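Category: Household Studies / Working Papers
Last updated: 2019-04-05

3.2 Small objects on the bed

Beds came up more than we planned for. In the Flodmont homes the bed was the main sorting surface, ahead of desk and floor, and Uchida's coding sheet had no line for it at first. We added one in October. Of 1238 logged items, 890 were small enough to close a hand around, and these are the ones that end up on the quilt when a box or drawer gets emptied.

Figure 3 is typical of the mix. Dental flossers still in the clear package, a yellow highlighter, a little glass jar, a pink doll with curly hair, a figure built of tiny bricks. Toiletries, stationery and toys all on one quilt, with an open box at the back.

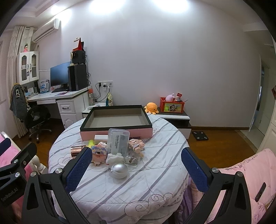

Figure 3. Small items and open box on a white quilt with gray stripes.

Sorting by use works badly for a group like this. Miah tried it on 55 item sets and kept running out of catgories — where does a decorative sphere go, or a cloud-shaped thing with no stated purpose? Hirano's rule was simpler. Sort by where it gets put back. Coders agreed more often, and the "other" pile shrank.

One problem left over. Containers. A jar with things in it was logged as one item by Kadlec and as several by by Kinoshita; we kept the single count throughout. Section 4 uses that count.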